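October, 7:40 a.m. - finish trials, table oils, continued
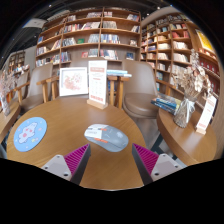 The Gekard oil is still not convincing me. The can says "full cure in five hours" and the sales sheet that came with it says the surface will shrug off coffee, wine and hand grease for years. I have read that sheet four times now and can't find a single line about how anything was tested. What I care about is desk use, meaning people who sit at the same spot every day and rub the same patch of wood with a wrist. A round top in a light oak-brown with a mouse on it and a round light-blue mouse pad lying off to the side is about as typical a case as I can think of, and I've never seen a finish maker test for that. They test with a drop of red wine and a stopwatch.

Samples so far: 29 oak offcuts, all from the same batch of boards, sanded to 180 and wiped down. Split between Gekard, the Jukton hardwax and the plain linseed we've always used. I left a few bare for comparison.

Rub test, same as last month. Felt block, weighted, a bit of hand cream on the felt to stand in for skin. 564 strokes per sample, which is an odd number only because the counter was already running when I started the first one and I decided to match it on all the rest.

What I saw:

- Linseed: dull patch, clearly visible from the side. No surprise. Came back with a wipe of fresh oil.
- Jukton: slight burnish, shinier than the area around it. I'd call it acceptable. A customer might not.
- Gekard: two samples looked perfect, three had a gray haze that wouldn't buff out, the rest somewhere between.

The spread on the Gekard is what bothers me. If all of them had hazed I would write it off and move on. If none had, I'd order a gallon. Getting both from the same can on the same boards tells me something in my own process is loose, or the product is touchy about film thickness, and the sheet says it can't be over-applied. I don't believe that. I've never met an oil that couldn't be over-applied.

Checked my notes on wipe-off times. The hazy three were all wiped at the end of the round, so they sat longer. Could be eight or nine minutes more than the first ones. I didn't write down exact times, which is my fault. Redo with a timer.

About the five-hour cure: pressed a thumb on a spare at five hours and left a print. Again at ten, fainter print. Clean the next morning. Shop was cool, and I suppose they'd say that's why. Then the can should say so.

Water rings next. Wet glass, left overnight, two samples of each. Linseed ringed badly. Jukton had a faint ring on one that faded by lunch. Gekard had no ring at all on either, and I'll give it that. I would still like to see it on more than two before I repeat it to anyone.

Phoned the supplier in Nornurley and asked what "years" means on the sheet. Was told it depends on use. Asked what use they had in mind and was told normal use. Wrote that down mostly so I'd remember not to ask again.

Somebody left a clipping on the bench from a trade magazine praising the Nomura two-part as the last finish anyone will need. The article runs next to a full-page ad for the same product. It may well be good. I'm not adding a fourth product until the three on the bench make sense, and two-part means mixing small amounts, which we are bad at.

Color shift: hard to judge under the shop tubes. Took one of each to the window. Jukton and linseed both warm the oak more than I want on a pale top. Gekard stays nearest to the bare board. That's the real argument for it and the reason I haven't dropped it. Whether it stays pale after a year of sun is a separate question and no amount of reading the label will settle it. Put one of each on the south sill with half covered in foil. Look again in spring.

Cost, for the file: the test can was 402 milliliters left after the first coat round, by weight and a guess at density, so we are using more than the coverage figure claims. Oak drinks, and offcuts have a lot of end grain, so I won't make a fuss over it until I've done a full top.

To do:

- Repeat Gekard on six fresh pieces, wipe three early and three late, timer running
- New felt for the block, the old one is loaded with oil and probably adding to the shine
- Same hand cream as before, don't swap brands
- Heat test with a mug, all three
- Please don't stack anything on the sill samples

No orders until the repeat is done. If anyone gets asked what we recommend for desk tops, the answer for now is still Jukton, with a warning about the shiny patch.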